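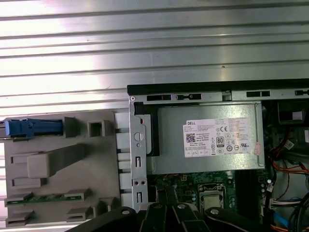 Wrist camera view of a desktop computer with its side panel off, the gripper over the lower part of the case. The power supply carries a Dell label.

Plilater (method)

Plilater is a method for teaching a robot arm to take apart desktop computers whose insides it has not seen before. It was developed at the recycling firm Ondent by Gopinath Kotian and Ilze Kļaviņa, and first described in January in an internal report whose title ran to two lines and has been mercifully shortened since.

Background

Earlier disassembly systems worked from a library of models. Given the exact make and revision of a computer, they could find every screw. Given a computer that had been repaired by its owner's nephew, they tended to drive a screwdriver into a fan. The best known of these, Skellero, was retired after a dispute over who would pay for the fans.

Method

Plilater keeps no library. A person guides the arm by hand through a removal, and the wrist camera records the view along with the forces at the gripper. The system then learns a short list of moves, among them press, pull, tilt and wait. "Wait" was added by Kļaviņa, who had noticed that skilled workers often stop and look at a machine with mild dislike before touching it. Including these pauses in the training data raised the success rate, to the irritation of the coauthor who had been trimming them out.

Cables are treated separately. The policy does not try to predict where a loose cable will go, a problem the report calls "open" and the technicians call other things. It makes a small tug, checks the force, and backs off if something pulls back.

Results

The training set held 924 guided removals. In tests on 48 computers absent from that set, the arm removed the power supply without human help in all but 14 cases. Most of the failures involved a latch that was pressed correctly and then released too early. In two cases the arm unplugged the right connector from the wrong computer, the test benches having been set rather close together.

Criticism

Ayanda Mnguni, writing in the Gounder workshop notes, argued that the tests flattered the method by starting with the side panel already removed, a step that in her experience takes up most of the afternoon. Kotian replied that panel removal was future work. A later note by Florante Talavera pointed out that it had also been future work for Skellero.

See also

Learning from demonstration
Force control
Electronics recycling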